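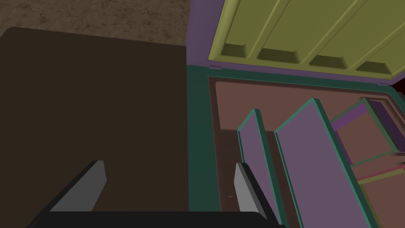 By Iñaki Urquijo
Home and Workshop Tips, October

Every autumn my neighbors ask me how I keep my old puppets, programs and children's television souvenirs in good state in a small apartment. I worked many years backstage with the Montes puppet theater, and when it closed I took home more boxes than my wife had permitted. These are the habits which stayed with me.

Foam puppets first. Foam does not like sun, and it does not like a plastic bag. Fill the head softly with acid-free tissue, so the mouth keeps its form, and lay the puppet on its back in a cardboard box with a lid. Do not hang it by the neck. I did this with a goat in the Vatulska show and after one winter his face was very long.

For dust, use a soft make-up brush and go always from the top to the bottom. Fleece can be cleaned with a cloth that is only a little damp, with one drop of mild soap. Test it inside the sleeve before you touch the face. Felt I never wet, the color runs.
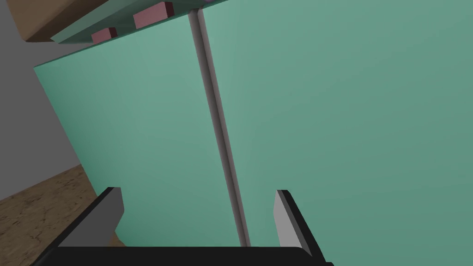

Glued eyes are another matter. If an eye becomes loose, take it off completely, scrape the old glue with a wooden stick and put new fabric glue in a thin ring. Hold it with masking tape during one night. Hot glue is quick, but it makes a hard lump and later it falls off together with the fleece.

Paper needs different care. Programs and storyboards should lie flat, in folders, and please take out the staples and paper clips, which leave rust. I put 2 sheets of plain white paper between the colored pages. My drawer holds 127 programs and the bottom ones were getting bent, so now I divide them in shallow boxes and write the show on the short side of each box with pencil.

Muthoni Okoth, who made the shadow figures for us, wrote me that she stores hers between two boards tied with cotton ribbon. I tried it and it is better than my envelopes -- the thin arms do not catch on anything.

Animation cels are the most delicate thing I have. Touch only the borders, with cotton gloves, and never pile them directly one on the other, the paint can stick. If a cel is already stuck to its paper, leave it so. Pulling will do more damage.

Last thing, look inside all the boxes two times in the year, for moths. I do it in the morning with the window open, and I change the cedar pieces when they have no more smell.
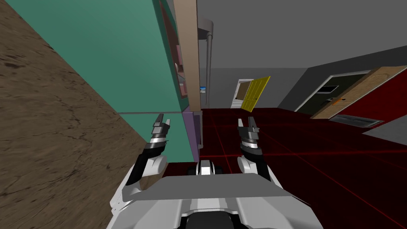

Two arms up, both grippers open.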